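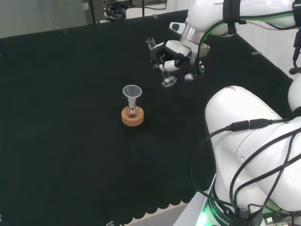 Figure 2.1 A two-arm cell on black cloth, with a funnel and flask in a cork ring.

Chapter 2: Setting Up a Bench Cell

My first glassware cell was at Losta, and I spent most of my first week there fussing with cables. I'd read all 70 pages of the arm manual (twice!) and hardly any of it covered the cloth, the clips or the little cork ring under the flask, so that's where we'll start.

Spread the cloth before anything else goes down, then clip it. Creases are fine out at the corners, but a fold under a cylinder base will have you chasing a tilt all afternoon. Seat the flask in its ring, drop the funnel in, and teach the grasp on the cylinder last.

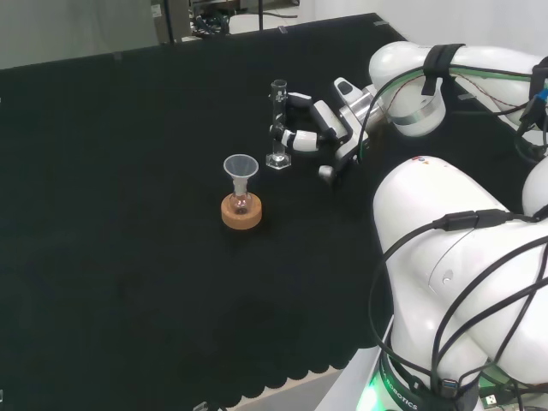 I like to close the fingers on the upper part of the glass at low force, jog the wrist a little, and watch the base. If it rocks, I open up and teach the point again. Yufang Lei, who trained me, made me do it 12 times before she'd let me save the program, and I grumbled through every one.

Then come the cables. Run each arm slowly through its whole reach and keep an eye on the loops near the joints. A loop that looks roomy at rest can pull tight at full stretch – I lost a connector that way in September. Section 2.1 covers straps and slack, and you'll want your own cell powered down for it.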